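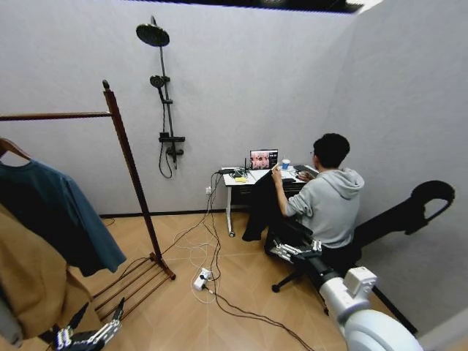

Clothes rack in the same room as a shower - will things get damp?

Posted by Dilus, 6 August 2022

I have a small room with pale grey walls and a black shower set on one of them. There is a riser rail with a hand shower, and a fixed head at the top. The floor is a light wood-grain pattern. I also keep a white desk in there and a wooden clothes rack with a slatted shelf at the bottom. At the moment it holds a T-shirt and a camel-coloured thing that I don't want spoiled.

I'd like to start using the shower every day from January. The wall behind it is bare, with no tiles. Can the rack stay where it is, or does it have to go in the bedroom? The bedroom is full already, so I would sooner keep it here if I can.

Gorazd Todorova

Move the rack. Wool and heavy cotton take up moisture from the air even when no water lands on them, and they start to smell after a few weeks. The slatted shelf is fine for shoes in a dry room, but the undersides of the slats are where mould shows first.
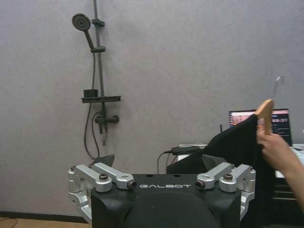

The wall worries me more than the clothes. Ordinary emulsion will not stand up to a daily shower. You need either tiles or proper wall panels, sealed at the joints, and a tray with a screen. Do that before you use it at all. Check the floor too - if it is laminate, water will get into the joints and the edges will swell. I paid 936 for panels and fitting in my own place, and that was without the tray.

Also get an extractor fan with a timer. Mine runs on for 12 minutes after the light goes off and that has been enough.

Petek

Mine has been next to the shower for years and it's fine. Just open a window.

Wudus

Depends if there is a window, he doesn't say. I'd agree about the fan. For the clothes, a rack on wheels might suit you, then you can push it out to the hall while you wash and bring it back when the air has cleared. Wipe the rail and the hand shower down afterwards as well, black fittings show limescale badly. White vinegar can mark the finish so use plain water and a soft cloth.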